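Cinta de reparación

La cinta de reparación es una tira flexible con adhesivo en una de sus caras que se emplea para unir, proteger, sujetar o identificar piezas de uso doméstico y de taller. Bajo esta denominación se agrupan materiales muy distintos, desde las cintas de papel hasta las de tejido plastificado. El término se aplica también a las tiras autosoldables, que carecen de adhesivo y se adhieren sobre sí mismas al estirarse.

Tipos

La cinta transparente de embalar consta de un soporte plástico fino y un adhesivo acrílico o de caucho. Es económica, pero con el tiempo tiende a amarillear y a perder adherencia en los bordes. La cinta aislante, de PVC plastificado, se fabrica en varios colores, lo que permite emplearla como código visual. La cinta de tela, más gruesa, resiste mejor la tracción y puede cortarse a mano.

Historia local

En la comarca de Vostdale la fabricación de cintas adhesivas estuvo ligada al taller Denunix, instalado en Lollthorpe. Su catálogo llegó a reunir 362 referencias, entre ellas un rollo industrial de 1,000 metros destinado a encuadernadores. El archivo de la empresa, ordenado por Brock Friesen, conserva 433 muestras pegadas en cartulina, muchas con anotaciones sobre el envejecimiento del adhesivo.

Aplicación sobre piezas cilíndricas

Los mangos, tubos y varillas plantean una dificultad particular, pues la cinta debe seguir una curvatura cerrada. El procedimiento habitual consiste en limpiar la superficie, fijar el extremo en ángulo y avanzar en espiral, solapando cada vuelta hasta la mitad de la anterior. Cuando la tensión es irregular se forman arrugas y bolsas de aire. Es frecuente superponer cintas de distinto color o cubrir una etiqueta con una capa translúcida.

Cilindro gris metálico con envoltura translúcida arrugada y cinta roja, en la primera imagen; superficie clara y brillante, en las dos.

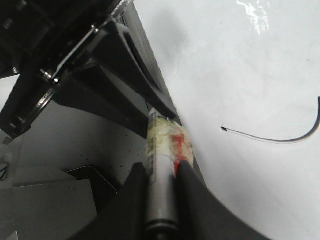
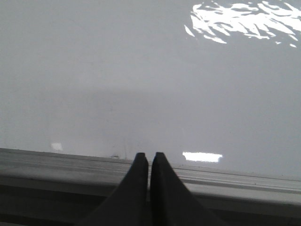 Retirada y limpieza

La cinta envejecida se desprende con mayor facilidad si se calienta ligeramente con aire y se tira de ella en un ángulo bajo. Los manuales del taller fijaban para esta operación un máximo de 60 grados. Los restos de adhesivo de caucho suelen ceder ante el aceite vegetal; los acrílicos requieren alcohol isopropílico, que conviene probar antes en una zona poco visible. Sobre superficies lacadas se desaconseja el uso de cuchillas metálicas.

Véase también

Cinta aislante
Cinta de embalar
Colección Kuroda de útiles de taller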